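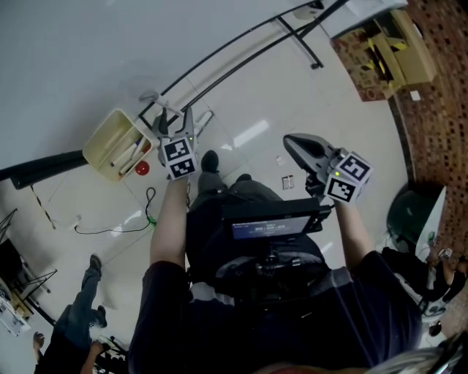

Does automation at a workplace mean fewer jobs there?

It depends on the site and on how long you wait. In most of the cases in this unit the number of people on the roster moved very little in the first couple of years, while the tasks inside each job moved a lot. Some jobs went, usually by not being refilled. Some new ones appeared, often at a different pay grade and sometimes with a different employer. A headcount taken before and after will miss most of that.

Work and Technology, Week 6 handout
Automation at work: what changes for the people there

Read this before the lecture and bring it to the tutorial. The Furner case pack is on the unit page under Week 6. If you missed Week 5 you will need the notes on job grading as well, at least the section on how a position description gets rewritten.

1. Terms we will use

Job: the whole bundle of things a person is employed to do, as written in the position description and as done in practice. The two are rarely the same.

Task: one piece of that bundle. Opening a carton is a task. So is deciding whether the thing inside can go back on sale.

Displacement: a task that was done by a person is now done by a machine. The person may or may not still be employed.

Residual task: what is left over once the machine has its share. Residual tasks are often the awkward ones, such as the torn box, the missing label, or the item that rolls off the belt.

Demonstration work: doing a task by hand so that the movement can be recorded and used to train a machine. The worker may wear recording gear on the body and hold a gripper in each hand in place of using bare fingers. We spend the second half of the lecture on this one.

2. The Furner case

Furner runs a returns centre at Brondden. Goods come back from customers, get opened, checked, sorted and either put back into stock, sent for repair or written off. Before the change there were 123 people on the books across two shifts. Work was organised by bench, with one person taking a carton from opening through to the final decision.

The company brought in a robotic sorting line, called Omach on site after its supplier. The line handles items that fit in a standard bin and can be picked up with a two-fingered grip. Everything else still goes to the benches. In a normal week the centre now takes in 3,612 cartons, which is more than it took before, so the benches did not go quiet when the line started up.

What happened to the staff, from the case pack:

Nobody was made redundant in the first year. Casual hours fell. This does not show up in the redundancy figure and you should be careful when you quote that figure in your essay.

23 people moved from bench work to the line, where they clear jams, refill bins and deal with rejected items.

Four people were put on demonstration work full time. They were chosen from the benches by expression of interest. Their position descriptions were not rewritten until the following March.

The bench job itself changed. Small, regular items had been the easy part of the shift. With those gone, what reached the benches was bulky, broken or badly packed, and the target rate stayed where it was for several months. The union raised this before it raised anything about job losses.

That last point is the one students tend to skip. Taking the easy tasks out of a job makes the remaining job harder per hour, even if the total number of hours is the same. Look for it in the other cases too.

3. Demonstration work

Machines of this type are trained on large numbers of recorded examples. At Furner the recordings are made by people who know the benches. The person picks something up with the hand-held grippers, moves it, puts it down, and does it again with the object in a different spot. The objects are ordinary: tubes, balls, small boxes, cable. Once a set is finished the floor or the table is laid out again and the next set starts.

The following comes from the worker interviews in the case pack. I have put the material under headings so you can use it in your notes, but please read the originals.

Skill. Several workers said the grippers made them clumsy at first. A hand can feel a soft edge or a loose lid, and a rigid finger passes on much less of that. They had to learn to do a familiar task in a slower and more restricted way. One described it as learning to write with the other hand. After some weeks they were quick at it, and it had become a skill of its own, with no line in the pay scale to put it under.

Body. The bench is mostly standing with the arms low and close to a surface. Demonstration work has the forearms held out in front with a weight at the end of each. Complaints moved from the lower back to the shoulders and wrists. The site's existing rest break schedule had been written for bench work and it took a health and safety request to have it looked at again.

Pace. There was no target rate in the beginning, and people liked this. A daily number of recordings was brought in later. Workers then reported avoiding difficult grasps near the end of a shift so that they would make the number. Consider what that does to the recordings, and who would be in a position to notice.

Ownership. The recordings belong to the company under the employment contract. Some workers were untroubled by this and said it was no different from anything else they did on paid time. Others felt that a recording goes on being useful after the shift is over, in a way that a sorted carton does not, and that some share of that should come back to them. Both positions are reasonable starting points for an essay.

Privacy. Recording gear worn on the body can pick up whatever is in front of it, and that includes workmates at nearby tables. The people wearing the gear had signed a consent form. The people walking past had not. Furner dealt with this by a notice at the door — the union's view was that a notice is not the same as being asked.

4. The Oksanen agreement

For comparison we use the agreement reached at Oksanen, a smaller firm that packs kitchen goods. It took longer to negotiate and the line went in later than management wanted. The parts worth knowing:

Position descriptions were rewritten before the equipment arrived. Staff could apply for the new roles with the pay grade already printed on the form.

Bench targets were suspended for the whole installation period and then set again from a fresh measurement.

Demonstration work was rotated. A person could do a half shift at most before going back to packing. Management argued this would waste training time, and the agreement includes a review clause on exactly this point.

Anyone working within view of a recording station had to be asked, individually, and could be rostered elsewhere without loss of hours.

The agreement says nothing about ownership of recordings. It was on the table early and was dropped in exchange for the rotation clause.

Do not treat Oksanen as the good case and Furner as the bad one. Oksanen had a much smaller staff and an order book that could stand a delay. Furner's approach kept more people in permanent work through the first year than the union had expected. What we are interested in is which decisions were made before the machines came in and which were left until afterwards, and how much room people had to bargain in each situation.

5. Common problems in last year's essays

Using "the robot" as if it made decisions about staffing. People made those decisions. Say who, or say that the source does not tell you.

Quoting the permanent headcount and leaving out casual hours.

Treating a new role as a better role. Check the grade, the hours and whether the role is ongoing. Two of the Furner demonstration positions were fixed term.

Long paragraphs predicting what work will look like decades from now. The essay is on what changed at one workplace. Keep to the documents.

6. For the tutorial

Choose one task you have done in a paid job, or at home if you have not had one. Break it into steps small enough that you could record each of them. Mark the steps that depend on touch, the ones that depend on judgement, and the ones where you would normally ask somebody. Half a page is plenty.

We will then put the task lists side by side and talk about which steps a manager would be likely to automate first, and what the job would feel like with those steps gone.

Reading

Case pack, parts A and B (Furner, Brondden site). Part C is optional and is mostly floor plans.

Oksanen agreement, clauses on rostering, recording and review.

Week 5 notes on job grading.

Essay plans are due 20th July through the unit page. One page, with your chosen case at the top. If you want to use a workplace that is outside the pack, email first so we can check there is enough written material to work from.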